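Ticket 1327 - Work shirts coming out of the wash with wrong repair status
Opened by: Halldóra Hviid, Skiltmont Laundry Services
Assigned to: Vicente Jara
Status: Waiting on customer

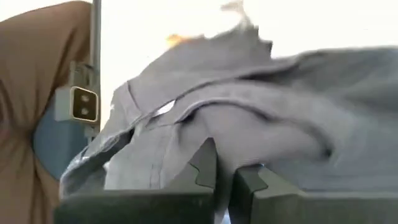
After the Firkis update, shirts sent to mending show as "Returned" in the customer list before they have left the mending room. The Nassar account has 44 shirts in this state. Their site manager sees "Returned" on his end and calls to ask where they are.

Steps to reproduce:
Open any order with a mending line.
Set the line to "In repair" and save.
Close the order and open it again.
The line now reads "Returned".

Reply from Vicente Jara, Friday, May 20, 2022
I can reproduce this on the test site, but only on orders with more than one wearer. Single-wearer orders keep the right status. Can you tell me if the Nassar orders were imported or typed in by hand?

Reply from Halldóra Hviid
Imported, all of them. We brought in 790 wearers from the old Traltden list last October. I tried a hand-typed order with two wearers and it saved fine.

Reply from Vicente Jara
That helps. Imported wearers have no default repair code, and the update reads a blank code as "Returned". I ran a script to fill the blank with "None" on the Nassar account only. Please log out, log back in and check a few orders. The 44 shirts will still need to be set back to "In repair" by hand - the script does not touch lines that are already saved.

Reply from Halldóra Hviid
First ten are changed and they held after reopening. Will do the rest after lunch. Can you run the script on our other accounts too?

Reply from Vicente Jara
Yes, tonight after 8. Please keep everyone out of the wearer list until I post here.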